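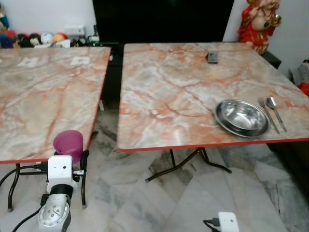

4 min read

Filed under: Short Fiction

They set up the tables the way my aunt used to, side by side with a gap you could get a hip through. She said a gap was polite. It let people come around without asking anybody to move.

I had rented the room at the Mitport for the afternoon, and the tables came with it. Folding tables, with tops made to look like marble, pink and gray with rusty veins running through, and a red strip along the front. I thought they were ugly in the morning. By two o'clock I had stopped seeing them.

My job was to lay out what was left. My aunt had owned 100 cups at one time, purple plastic, bought from Kutik when the store was closing. She used them for every church supper and every birthday on Petersen Street. People took them home with leftovers in them and never brought them back, and she never asked. After she died I went through the cabinets and found one.

So I had one cup, and I had the steel. She kept steel because it didn't chip. A plate, a few bowls, a fork and a spoon. My brother wanted none of it. My cousin said she might want the bowls – it depended on the size. I told her to come and look, and she said she would come by three.

I put the cup on the left table and the steel on the right. Then I stood there and moved things. I set the bowl on the plate. I set the fork and spoon next to it, as if a person might sit down. It looked like a place at a table, and I didn't like it, so I took the fork and spoon away again and put one bowl inside another.

At 2:30 I called the house. It still had her number, and I let it ring. I knew the phone was unplugged. I had unplugged it myself in February and wrapped the cord around it and put it in a box marked Plitance, after the moving company that gave us the boxes. I let it ring anyway, 21 times or maybe 22, and then I hung up and wiped the tables with my sleeve.

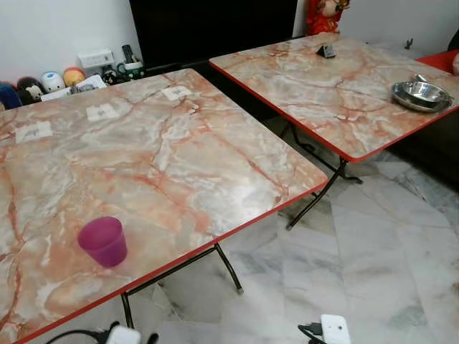
The cup, and the bowls across from it.

My cousin came at ten past three in her work shoes. She walked through the gap between the tables without turning sideways. She had always been thin.

"Is this all?" she said.

"The big things went in the truck."

She picked up the smaller bowl and looked inside it, then held it against her stomach the way you hold a bowl to stir. She stirred a little with nothing in her hand.

"This is the one for the eggs," she said.

I hadn't known there was one for the eggs. I had eaten those eggs for most of my childhood, and I could not have told you what they were beaten in.

"Take it," I said. "Take them both."

"What about the cup?"

"I'm keeping the cup."

She nodded. She set the bowl back in the other one, and it rang. Then she laughed and said she had six of those cups at home, at the back of the cupboard over the stove, and did I want them.

I said I would drive over after supper. She told me to bring a box.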